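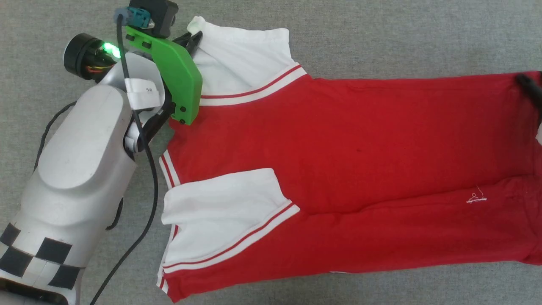

Subject: Re: [shortdocs] Subtitles for the ferry film

On Wednesday the Bikent office wrote:
> Could the subtitles be trimmed to 7 minutes?
> The rest can stay as it is.

The film is 52 minutes long, so I assume they mean the Fanitik interviews and would like everyone else in Skundadel to carry on talking unaided.

I've been through the transcript again. It runs to 3670 words, nearly all of them about diesel. I can lose the harbour argument and both songs, though the second song explains why the ferry stopped – a pity, as the film is about that.

Has anyone here had 2 subtitle versions accepted by a festival, one short and one full? And did they charge you twice?

I'll hold the export until Wednesday evening.

Dambrauskienė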